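Search forums
Log in to reply
14 comments

Selling out of Zeraton before the October results?

kelpiedad
Long-time lurker here. I've held Zeraton since it listed and it's now far too big a slice of my portfolio, so this morning I put in an order to sell half. Then of course I spent my whole lunch break second-guessing it. The results are out in October and everyone at work reckons the payments arm is going to surprise. I've got 795 shares, which won't buy anybody a yacht, but it's real money to us and we're meant to be redoing the bathroom. Has anyone else trimmed?

margaux_leblanc
I got out completely in winter and slept like a baby. I liked the business, but I couldn't work out how they were booking revenue from the Jerncombe deal and I read that annual report twice with a cuppa and a highlighter. If I can't follow where the cash comes from I don't want to own it. (Margaux Leblanc, same name on the other board, before anyone asks if I'm a bot again!)

dripfeed_50
Margaux, with respect, the Jerncombe thing is in note 14 and it's pretty plain. They spread it over the life of the contract. Boring accounting. I'm still putting in $50 a fortnight through my broker and I'll keep going whatever October looks like.

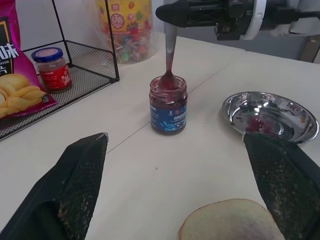
Where I do agree is on size. My rule is that once a single company gets big enough to ruin my weekend, I sell down until it can't. I did that with Hiltcombe a few years back, felt like a complete goose when it kept climbing, and I'd still do it again.

oldmate_chang
Chang here, the one who banged on about Hiltcombe at the time – sorry mate. Check your tax before you sell the other half, kelpiedad. If some of those parcels are under 12 months old you'll miss the CGT discount on them. Sell the older ones first, maybe.

margaux_leblanc
Note 14 tells you the method. It doesn't tell you how much of the money has turned up. Two different questions!

dripfeed_50
Fair enough, the receivables did jump. I still reckon you're reading too much into one half.

kelpiedad
Thanks all. I hadn't even thought about the parcels, some are from the reinvestment plan so they'd be pretty recent. I've pulled the order for now and I'll ring our accountant, Agathe Sabatier, after school pick-up. Leaning towards selling half anyway – the tiler wants a deposit.

oldmate_chang
Good man. Let us know what she says about the DRP ones, mine are a dog's breakfast.

Share 2
Subscribe to our weekly market wrap newsletter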